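Softwood or bamboo for stir sticks in shellac?
Finishing and Repair board - 5 replies

rpillay
Joined May 2021
I mix shellac flakes in small jars, 40 grams at a time, and stir with whatever is in the kitchen drawer. My last batch had fine fibers in it after straining. Is the stick shedding, or is it the flakes? The alcohol is fresh.

zlekota
Probably the flakes. Seedlac and the cheaper grades carry bark and insect debris. Strain through a paper filter, let it settle overnight, then pour off the top.

dostell_bench
Disagree. Cheap softwood sticks raise grain in alcohol and the end goes fuzzy after a few uses. Sand the tip to 320 or switch to glass. I went to a glass rod in September and the fibers stopped.

rpillay
Glass is out, I have broken 3 already. The wooden one I have been using does have some wear at the tip. 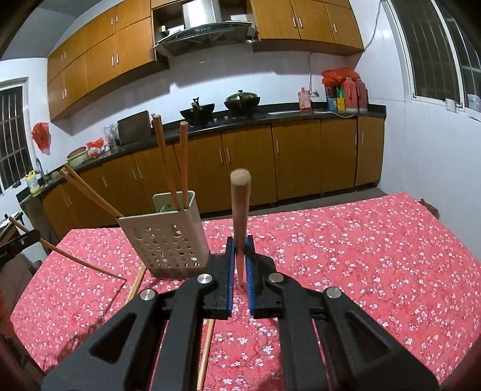

Light wood, rounded end, a bit worn

zlekota
A worn end tells you very little. Dewaxed flakes or not? Wax haze can look like fiber when you hold the jar up to a lamp.

rpillay
Not dewaxed. Two pound cut, if that matters.

z_rampersad
Run a blank. Same alcohol, same stick, no flakes, 17 hours with the lid on, then filter it. If the paper is clean, the stick is fine. Otherwise you are both guessing.

dostell_bench
A blank only covers soaking - it leaves out abrasion against undissolved flakes, and that is where the fuzz comes from. Stir the blank hard along the bottom of the jar or the result means nothing.

z_rampersad
Fair. Stir it for five minutes at the start and again before filtering.

rpillay
Jar is set up. I will post the filter paper result in this thread.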